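**Trurkby, 26/11/2018** – Strebel Press will publish *The Salt Ledger*, a novel in letters and household accounts, in hardcover and e-book. The title is the first in the publisher's Onwood list, a new line for historical fiction set in small coastal towns.

The novel is set in Brista, a harbor town that lost most of its fishing fleet in a single winter. A bookkeeper is sent from the mainland to settle the debts of the local salt works. Among the company papers she finds a second set of accounts, kept by a woman whose name appears in no parish record. The story follows the correspondence between the bookkeeper, her employer and the families who still owe money to the works.

The text is divided into 11 parts, each opening with a page from the ledger. Strebel Press has set these pages in a separate typeface and kept the original column layout of the manuscript. The e-book edition carries them as searchable text with adjustable type size.

**Edition details**

- Format: hardcover, sewn binding, 653 pages
- Signed and numbered copies: 500, sold only through independent bookstores
- Additional material: 2 maps, a list of characters and a note on sources
- E-book: released on the same day as the hardcover

A reading group guide will be supplied free to libraries and book clubs. It contains discussion questions for each part, a short history of salt making and a timeline of events in the novel. The guide has been written for groups that meet in private homes as well as in library rooms, and can be printed on standard letter paper.

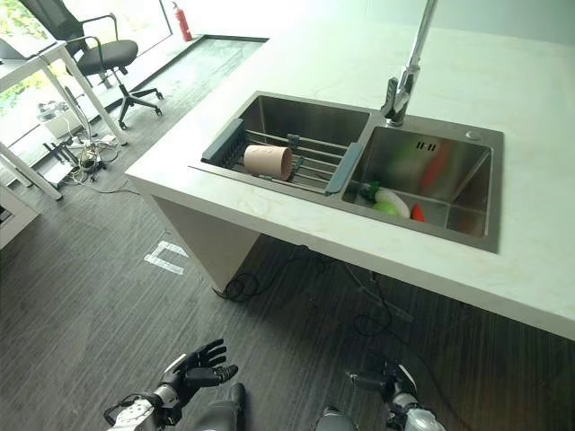
*A pink cup on a drying rack over a double-basin kitchen sink.*

Advance reading copies are available to reviewers, booksellers and librarians on request. Requests should state the name of the publication or branch and the preferred format. Extracts of up to one full part may be reprinted with written permission from the rights department.

The second Onwood title is scheduled for August. Rights inquiries for both books should be sent to the Strebel Press office in Trurkby.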